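Warehouse break-in: two men due back in court in February

Two men have been charged with burglary after clothing was taken from the Zatex warehouse on Rarkska Road. 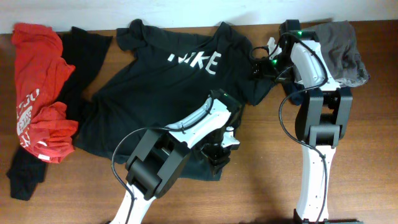 Erhan Güneş asked at the residents' meeting why it had taken the police until the following morning to get to the unit, when the alarm had been heard as far away as the allotments. The duty inspector told the meeting that the first call had been logged as a faulty alarm, and that the record was only changed when the day shift found the side door forced.

Officers have since confirmed that 238 boxes were moved from the loading bay to a hired van. Most have been recovered from a lock-up behind the old Grunex works, where a search warrant was carried out on Monday evening. The two men were arrested there. They are aged 27 and 41 and both live locally. They appeared before magistrates and were released on bail, with conditions not to enter the trading estate or to contact anyone employed on it. The next hearing is in February.

A third person, a woman in her thirties, was interviewed under caution and has been released while enquiries go on. Police say they are still trying to trace the van, a white long-wheelbase model with a dent above the nearside rear wheel. It was seen turning out of Tatlı Lane shortly before 3am and again near the bypass.

Zatex has told its neighbours on the estate that 1167 items are still missing, mainly sportswear and children's coats. Anyone offered new clothing for cash in a pub or car park, or through a selling page with no name attached, is asked to note what they can and ring 101. Please do not buy the goods in order to hand them in. The police were clear on this point, as it makes the evidence harder to use.

The estate has had trouble before. The perimeter fence on the Tatlı Lane side dates from 1994 and has been patched many times, and two of the lamps along that stretch have been out since the summer. The lighting belongs to the site owner and the footpath outside belongs to the council, so reports tend to go to the wrong place. If you are reporting a lamp, give the number on the post. Posts with a yellow plate are the site owner's. Posts with a plain metal plate are the council's.

Patrols have been increased until the new year — mostly between midnight and 5am — and a police van will be parked by the estate entrance on Saturday from 10am to 1pm for anyone who wants to speak to an officer. Free property marking kits will be handed out while they last. Bring the frame number if you want a bicycle registered.

The owners of units 4 to 9 are meeting separately about sharing the cost of a night guard. We will print the outcome if they let us have it.

Item updated 9 Dec 2021 with the bail conditions.

Comments (4)

Remzi Demirtaş
I reported the lamps in August and again in October. Both times I got a reference number and nothing else. Good to know about the plates though.

Gatepost
Mine on Tatlı Lane has no plate at all. Who gets that one?

Marian
We had that van outside ours the week before, or one very like it. Dent in the same place. Have rung 101 and was on hold for over 20 minutes but did get through in the end.

Remzi Demirtaş
Gatepost, try the council first. They have a map at the front desk with all the posts on it.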